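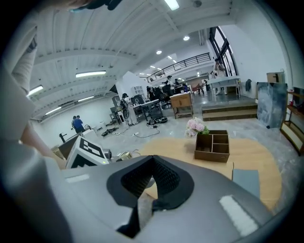 Malathi Kulkarni asked whether the Altby organiser is meant to stay on the table or be put away after use. It is meant to stay. The box is a desktop item, open at the top, and everything kept in it should be reachable from a seated position without moving it.

Altby desktop organiser, brown wood
Supplied by Konell

General
The Altby is a wooden box divided into open compartments. It has no lid. It suits pens, cards, remote controls, folded napkins, small tools and similar items that otherwise spread across a shared table. A rear corner compartment will take a small bunch of flowers, fresh or artificial. Fresh stems need a separate watertight liner, as the compartments are not sealed and standing water will raise the grain.

Dimensions and weight
Length: 32 cm
Depth: 22 cm
Finish: clear matt over brown stain
Packed weight: see carton label

The listed length and depth are external. Wood moves slightly with the seasons and a small variation between boxes is normal. Boxes bought in different batches may also differ a little in colour.

Choice of table
The organiser may be used on square, rectangular or round tops. On a round top, place it with the long side facing the main seat and keep all four corners well inside the rim. The smallest round top we recommend is 55 cm across, and at that size the organiser leaves little free surface for anything else. Light-coloured wooden tops mark more readily than dark ones when a box is dragged, so lift it with both hands when cleaning beneath.

The Altby is sold without a table. The Willey and Ochoa side tables are listed separately and both accept it.

Loading
Put tall items at the back and flat items at the front. The box is stable when loaded evenly. Heavy metal objects should go in the middle compartments — a single heavy piece at one end makes the box awkward to carry. Do not lift a loaded box by one of its dividers.

Felt pads
A sheet of self-adhesive felt pads is included in the carton. Fit one pad at each corner of the base. The base must be clean and dry, and the pads should be left overnight before the box is loaded. Boxes packed before December were supplied without pads; a sheet can be sent on request.

Care
Dust with a dry cloth. Remove marks with a slightly damp cloth and dry at once. Do not use solvent cleaners, wax polish or abrasive pads. Keep the box away from radiators and out of strong direct sun, both of which will fade the stain unevenly.

Packing and orders
Each organiser is packed singly in a plain carton. Orders of 200 or more are delivered on a pallet and need a ground-floor delivery point. Smaller orders go by ordinary parcel carrier. Transit damage should be reported with the carton kept for inspection.

Questions on fit or bulk supply go to Nandini Chowdary at the Konell sales desk.

Page revised February 1, 2023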